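Search this blog
Type and hit enter

I am 183 pages into my second notebook of homemade drink syrups and I still get a little thrill every time a new one sets up right! January is hibiscus month in our kitchen. Hafiz Pillai got me started - he boils his with orange peel and lets it sit overnight, and I've copied him ever since (with more ginger, sorry Hafiz).

My base is 500 grams of sugar to the same weight of water, and the petals go in off the heat. Steep them for 20 minutes. I went longer once and it tasted like a wet teabag.

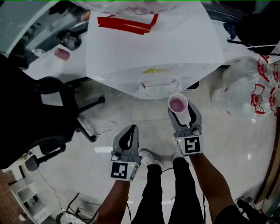
Something pinkish-purple in a small paper cup.

Next up is rhubarb, which I've been circling for years. Shona Rewi swears by freezing the stalks first so they collapse and give up all their juice, and I can't wait to try it. She also says a spoonful over plain yogurt beats any soda, and I believe her! If you have a good plum one - even a messy one - please send it over.

Last updated: January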